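Chapter 4
Measuring a Room That Isn't Square

My first built-in was a bookcase for a rental house on Damasceno Street, and it didn't fit. I'd measured the alcove once, across the front, at a height that was comfortable for my arms. The back turned out to be 11 millimeters narrower. I spent a whole evening planing the sides down in the hallway while my friend Jummai Briggs held the flashlight and ate my sandwiches.

So this chapter is about measuring, and we won't cut a single board until Chapter 5. I know, I know — you bought this book to make things! But stay with me, and get a pencil.

Old walls lean. New walls lean too, just with fresher paint. When I measure an alcove now, I take the width at the floor, at waist height and near the ceiling, and then I do all of it again at the back. The smallest number goes in a box at the top of the page. That's the one you build to, and you cover the leftover gap with a scribe strip (we'll get to those in Section 4.3, and they're more fun than they sound).

Depth is where people get caught. A shelf 600 millimeters deep looks wonderful on paper and then swallows everything you put on it. For books I go much shallower, and for the Ollmont cabinet we'll be planning together, you'll see me change my mind 2 times before I settle.

Khải Lý taught me to make a story stick, a plain strip of wood with every height marked straight onto it — baseboard, outlet, windowsill, the lot. No numbers to copy down wrong. I still have the one from the Tulell kitchen, and I could rebuild that pantry from it tomorrow.

Before you read on, pick an alcove in your own home and measure it the way you normally would. Keep that page. We'll need it at the end of Section 4.1.

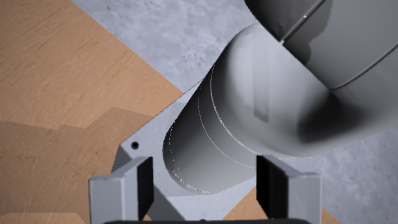 Figure 4.1 Wood grain beside a robot arm, computer rendering.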